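Home | Notebooks | Data Methods | Tools | Staff

Last updated: 11 Dec 2018

Notebook entry: community detection on the Premora graph

Author: Kelechi Danladi. Reviewed by Teodor Preda.

This entry continues the work on the Premora co-occurrence graph. The previous entry ended with the edge list exported from Gerex and the duplicate pairs removed. The present work concerns how the graph should be divided into groups, and whether the division is stable enough to be passed to the Dokine team.

The graph was read in as undirected, with the weight on each edge set to the number of records the two items share. Self-loops were dropped at load time. After that step the largest connected component held 700 nodes. The smaller components were written to a separate file and have not been examined. Teodor Preda has asked that they be kept, as two of them may join the main component once the March records are corrected.

The first attempt used the Girvan-Newman method from the standard networkx distribution. It was stopped after 75 minutes without reaching a useful level of division. Edge betweenness is recomputed after each removal, and on a graph of this density the cost is too high for routine use. The method remains suitable for the small test graphs in the Ojo folder, and the scripts there have been left unchanged.

The second attempt used the Louvain method through the python-louvain package. A run completes quickly on the group workstation. The result depends on the order in which the nodes are visited, so a single run should not be reported. The procedure was therefore repeated 30 times with a different random seed on each pass, and every partition was saved together with its seed and modularity value.
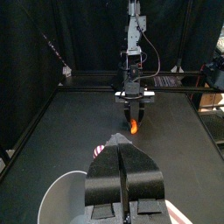
Gripper with fingers together, beside a white container.

Modularity varied little between runs. The membership of the groups varied more than expected. Most nodes stayed with the same neighbors throughout, but a band of nodes between the two largest groups moved back and forth. These are items of high degree and low clustering coefficient, and their edges are spread almost evenly across both sides. A consensus matrix was built by recording, for each pair of nodes, the share of runs in which the two were placed together. Pairs below the cutoff were set to zero and the Louvain method was applied again to the result.

The consensus partition is the one stored under "premora_consensus". Colleagues are asked not to use the earlier file "premora_best", which holds only the single run with the highest modularity. It will be moved to the archive folder after review.

Notes on the code:

The node labels in the Gerex export carry trailing spaces in some rows. These produced separate nodes for the same item until the labels were stripped. Any count taken before this correction should be repeated.

The layout is now computed once and saved. Earlier plots recomputed the spring layout on each call, so two figures of the same graph could not be compared. The seed is fixed in the settings file.

Weights must be passed by name to the clustering function. If the argument is omitted, the function treats every edge as equal and gives no warning. The first table sent to Teodor Preda contained this error and has been withdrawn.

Open items:

Degree-preserving random graphs are still needed as a baseline for the modularity values. The resolution parameter was left at its default and should be tested at 3 settings. The Dokine team has requested the group labels as a plain table with one row per node, and the export script does not yet write the isolated nodes.

Contact the notebook administrator | Copyright 2018 | Back to top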